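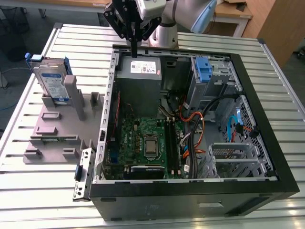
Pourquoi les ménages gardent-ils chez eux des ordinateurs qu'ils n'utilisent plus ? Le motif le plus souvent donné est la crainte de perdre des fichiers personnels, devant l'espoir d'une revente et l'ignorance des points de collecte.

4.2 Durée de stockage et motifs de conservation

L'enquête par questionnaire a été menée en mai dans les communes de Dastine et de Wenduleck. Elle a donné 986 réponses exploitables, complétées par 14 entretiens à domicile. Nous appelons « stockage dormant » la période qui sépare la dernière utilisation déclarée d'un appareil de sa sortie du logement. Cette définition reprend celle de Sundqvist – à ceci près que nous excluons les appareils prêtés à un proche.

Chez 50 % des répondants, le stockage dormant dépasse cinq ans. Les ordinateurs de bureau restent plus longtemps que les portables, malgré la place qu'ils occupent. Leur construction y contribue : une fois le panneau latéral retiré, le bloc d'alimentation, la carte mère et la cage des disques sont visibles et distincts (figure 2), et plusieurs personnes interrogées disent garder la tour « pour les pièces ». Le réemploi effectif de ces pièces est rarement mentionné dans les entretiens. 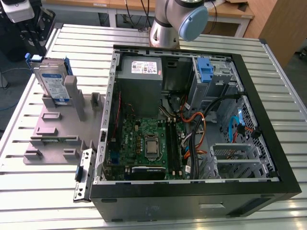

L'intention de récupérer des composants prolonge donc la conservation sans déboucher, dans la plupart des cas, sur une réparation. Elle est plus fréquente en maison individuelle qu'en appartement. L'âge du répondant joue peu une fois le type de logement pris en compte.

La question des données appelle une remarque séparée. Les répondants de Wenduleck, où la ressourcerie Keketti propose un effacement des disques devant le déposant, citent moins souvent la perte de fichiers ou leur divulgation. L'écart subsiste à revenu égal. Nous ne pouvons pas exclure un effet de sélection, les usagers de la ressourcerie ayant pu répondre plus volontiers que les autres. Le protocole Sandberg, décrit en annexe B, corrige une partie de ce biais mais suppose une liste complète des déposants – liste dont nous ne disposions pas pour Dastine.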